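Clean desk policy

A clean desk policy is a rule in a workplace which says that employees must clear their desks at the end of the working day, or each time they leave the desk for a longer period. Papers are put in a locked cupboard or destroyed, screens are locked, and personal things are taken home or kept in a drawer. The policy is often written together with rules about visitors, keys and passwords. It is sometimes called a clear desk policy, and in some firms the two names are used for different levels of strictness.

Background

In older offices each clerk had normally his or her own desk, often with a lid or a roll top that could be closed and locked in the evening. When open-plan offices became common, the desks lost their lids and the work of one person could be seen by many others. Written rules about the surface of the desk became more usual after this change. A second reason came later with shared desks, where a person takes any free place in the morning and leaves it as it was found.

Contents of a typical policy

Most policies are short. They tell what may stay on the desk during the night and what must go. The telephone, the screen and the keyboard may normally stay. Small stationery is treated differently from firm to firm: some allow one holder with pens and markers, others want also this in the drawer.
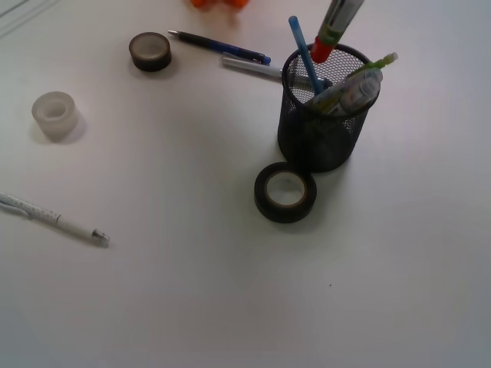

Documents are usually divided in classes. Public material, such as printed brochures, can be left. Internal material must be covered or put away, and confidential material must be locked. Notes with passwords are forbidden in practically all policies, and this includes notes under the keyboard. Whiteboards in meeting rooms are wiped after use, and paper left at the printer is collected or thrown in a closed bin for shredding.

The policy also says who checks. In small offices it is normally the last person to leave. Larger offices make evening rounds and put a card on the desks that do not follow the rule. The card is mostly only a reminder, but in banks and insurance firms repeated cards can lead to a talk with the manager.

Example: Hellström

The insurance broker Hellström introduced a clean desk policy in December, when it moved to a smaller building with 90 desks. Each employee received a locker, and 35 of the desks were made free for anybody to book. The company stored over 2,000 folders in the cellar before the move. The first version of the rules did not allow any personal object at all. It was changed after complaints, and one photograph and one plant per desk are now permitted during the day.

The cleaning firm Tenside, which works in the same building, cleans only surfaces that are completely free. This is a common condition in cleaning contracts – the cleaners do not want to be responsible for papers that are moved or lost.

Effects and criticism

Supporters say that the policy protects information, makes cleaning easier and gives visitors a good impression. It is also said that people throw away more unnecessary paper when they must handle it every evening.

Critics answer that the time for packing and unpacking is seldom counted. Designers, editors and repair staff, who have one task lying open for several days, are often named as groups for which the rule fits badly.
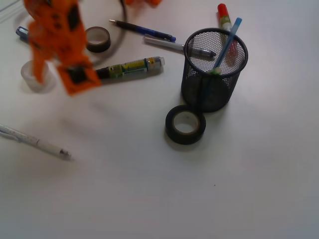 Bovutum wrote on the discussion page of this article that the criticism should be given more space, as a half-finished job on a desk is also a kind of memory and it can take the whole morning to lay it out again in the right order. Other contributors agreed in part, but wanted the section to keep information security and tidiness apart, because a desk can be full and still hold nothing secret.

Related practices

A clear screen policy concerns only the computer, which must be locked when the user goes away. Desk sharing is a way of planning office space and needs some form of clean desk rule to function. A paperless office tries to remove the documents themselves.

Last edited 8 Jun 2023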